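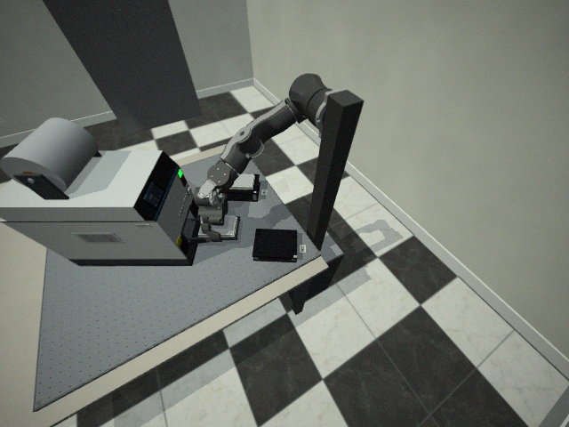 Buses first, as promised, then the bit about the shelter, then the odds and ends. Writing this on my lap between two other jobs so forgive the typing.

**The 262 and the 270 – what's changing**

Long and short of it. The 262 stays. The 270 stays too but not as we know it. New timetable comes in at the start of December and the printed version should be in the library, the surgery and Ekanayake's well before then (Ekanayake's next to the till, under the birthday cards, same place as the last lot).

The 262 first as more of us use it. Femdale to Premside, by way of the hospital, same as ever. Same stops, same fare. The first one in the morning goes a bit earlier, which will please the hospital shift people and no one else. After that it runs as it does now until the middle of the afternoon, when there's a gap where there didn't used to be one. The gap falls right after school comes out. Yes, I know. I've written to them. Several of you have written to them. More on that further down.

Last bus back from Premside is unchanged. There was a rumour going about that it was being pulled altogether and I had three phone calls on the subject in one evening. It isn't. If you go to the pictures you can still get home, provided you don't stay for the credits.

Now the 270. At present it goes out past the garden centre, up the hill, round the new houses and back down by the church, and everyone who lives at the bottom of the hill has to sit through the whole of the top of it. From December it goes up one way and down the other on alternate journeys. So if you're at the church end you'll be first on in the morning and last off in the afternoon, or the reverse, depending which one you catch. The ones going church-first will have a letter C on the front. The others won't have anything on the front.

I asked what happens if the letter isn't working. Was told it would be.

Garden centre stop moves to the other side of the road, by the field gate. There's no pavement on that side. I raised this, Shanthi Jayasinghe raised it, her neighbour raised it at some length. The answer we got was that the driver will pull right into the gateway so you step down onto the hard standing, and that somebody from the council is going to come and look at it. Please tell me if you see anybody looking at it.

**Where to wait**

People keep asking so, once and for all. For the 262 toward Premside it is the shelter side, outside what used to be the bank. For the 262 toward the hospital it's the post opposite. For the 270 it is the post opposite in *both* directions, as it turns round at the green. If you wait in the shelter for a 270 it will drive past on the far side and you will be waving at it. I did this myself in the rain and I've lived here since school.

**The shelter**

Which brings me on. The roof panel has been replaced, finally. The bench hasn't. The bench is on order, it has been on order since spring, and I've stopped asking what's being done to it. In the meantime Tinero have said anyone waiting can sit inside by the window and you don't have to buy anything, though a coffee now and then would be decent of us. You can see the bus coming from the window table if nobody's parked a van in front. The bell on the door is loud so don't worry about slamming it.

The timetable case on the shelter wall still has the old old timetable in it. Not the current one, the one before that. It's locked and the key is with the company. Ignore it completely. A visitor stood there for the best part of an hour going by that thing and missed a dentist.

There's been a suggestion of a lamp inside as it's getting dark earlier. Good idea. Solar one would do. If anyone knows somebody who fits them, tell me what it costs and I'll put it to the parish along with the bench. The streetlight outside is no help, it shines on the hedge.

**The afternoon gap**

Right. This is the bit that needs doing, so if you only read one bit.

The gap on the 262 means that anyone coming out of the school who misses the first bus by a minute has a long stand before the next one. The school finish and the bus are 2 minutes apart. Two minutes! From the far classrooms, with a bag and a cello, not possible. At present it doesn't matter as there's another one along. From December it will.

What we've asked for is simple. Move that one bus back by 15 minutes. Doesn't need an extra driver, doesn't need an extra bus, just sits at the hospital a bit longer at the start. Shanthi worked it through with the draft timetable and a ruler and can't find anything that it would knock over further down the line, except that it would be arriving in Premside at the same time as the one from the other direction, and there are two bays there so what of it.

The company say they'll look at it if there's "evidence of demand". So. Evidence of demand is you. What they want is a short email or letter saying:

- which stop you use
- what time you need to be on the bus and how often
- what you'll do if there isn't one (drive, get a lift, stand there, not go)

The last of those is the one that counts, apparently. If you all say you'll manage they will take you at your word. Don't say you'll manage.

Paper letters can be dropped at Ekanayake's in the shoebox and Shanthi is taking the lot over to the depot in one go, which makes more of a thump on the desk. Please put your name and street on it. We had some very good ones last time with no name and they didn't get counted. Children can write their own and should. One per person, not one per house.

If you're not a letter person, ring me and I'll write it down and read it back to you.

**Passes**

Passes bought before the change still work after it. You don't need to swap. The exception is the ten-trip cards, the cardboard ones, which they've stopped selling but are still taking. Use them up. If you find one in a coat, use that up too, the drivers have been told.

Older person's passes – same start time in the morning as now. The new first 262 is too early for them, so you would have to pay on that one. Hospital appointments don't make a difference, I asked, I was quite annoyed about it. If you've got an early appointment it is worth ringing the clinic and asking for a later one and saying why. My sister-in-law did and they moved her with no fuss at all.

Dogs: still free, still at the driver's discretion, still on the floor.

**Lost and found**

Handed in from the 270 recently and now in my hall: one grey child's glove (left), a tin of travel sweets nearly full, a library book about Portugal which I will take back if it's not claimed, and an umbrella with a duck's head for a handle. The duck has been here since summer. Somebody must be missing it.

Still looking for: Shanthi's reading glasses, brown case, left on the 262 somewhere between the hospital and the green. Not worth anything to anybody else. She's managing with her old pair and says that everything's got a slight lean on it.

**Thank yous and corrections**

Thank you to whoever cut back the brambles by the church stop. Made a real differnce, I got off without being grabbed. If it was the council then thank you council, but I suspect it was a person with secateurs.

Last issue I said the Premside market bus was running every week through the winter. It isn't, it's every other week once the clocks go back. My mistake, I read the wrong column. Sorry to the couple who got dressed up for it.

Also spelt the new driver's road wrong and she was very nice about it.

**Next time**

Hope to have the final timetable to print in full, and if the font's too small again I'll do a big print one for anyone who wants it – just shout, or leave a note at Tinero. Would also like to run something on the old Femdale branch line if anybody has photos or a parent who remembers it. I've been promised a signalman's lunch tin.

Letters in the shoebox please. They empty it into Shanthi's bag on the last day of the month and then there's no second go.

Got to run, the 262's due.

2023-09-29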